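Kellstead Seating Notes

Welcome, and thank you for stopping by! Kellstead is a small collection of notes on chairs and benches used in waiting rooms, kept by Slavica Trajkovski and Kasun Bepari. It holds 600 entries from 56 buildings, one row per seat, with columns for frame material, seat height, arm style and the repairs we know about.

Heights are in inches and were measured at the front edge of the seat – please keep that in mind if you compare them with a maker's catalog. A blank in the repairs column means we had no paperwork, so don't read it as a clean record.

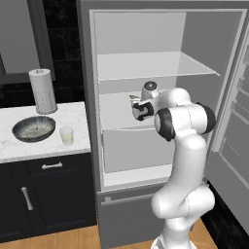

Rendered view: white arm reaching into an open gray refrigerator, gripper fingers open.

Version 2, May 2020. Two buildings from the first version were entered twice and have been merged. Corrections are very welcome and go to Kasun.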